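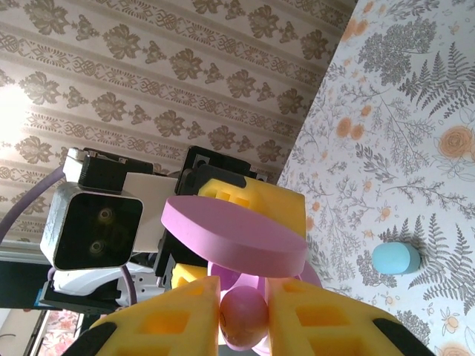
Two different wallpapers in one room: how to make them meet nicely

When we moved to our flat I wanted flowers on the walls, and my husband wanted stripes. So we took both. I have now papered three rooms this way and I write down what I learned, because many people ask me how two patterns can live in the same corner.

Choose one quiet paper and one lively paper. A beige with a damask flower in grey-brown is quiet, even if it has a lot of ornament. A white paper with fern leaves, small yellow blossoms and peach roses is the lively one. If both are lively, you will be tired after one week.

Look for one colour that is near in both. With me it was the grey. The grey of the ferns goes well with the grey-brown of the damask, and the roses can then be as peach as they like.

Change the paper only in a corner. In the middle of a flat wall you need a border strip, and I never managed to glue one straight.

How to do the corner

Paper the first wall and let the sheet go 2 cm around the corner. Brush it well into the angle with a dry brush. Leave it until the next day. Then hang the first sheet of the second wall with a plumb line, not by the corner, for the corner in an old house is almost never straight. Cut the edge with a new blade and a long metal ruler. I change the blade after every sheet.

Stripes that run across the wall are more difficult than stripes that go up and down. Each sheet must meet the next at the same height, so mark a level line with pencil before you begin. Buy one roll more than the shop calculates.

My paste is from Mollent, the ordinary one for heavy paper. I let it soak for 15 minutes. The Semonley paste is also good but it dries too fast for a slow person like me.

Sun and curtains

Before you buy, tape a piece of each paper beside the window and look at it in the morning and in the evening. Strong light washes out a pale pattern and you see only the beige. A pink flowered curtain can stay with such walls if its flowers are of another size than those on the paper.

Keep the rest of a roll in a dry cupboard, with the label inside. In April I had to repair a torn place behind a door and the shop did not have this paper any more.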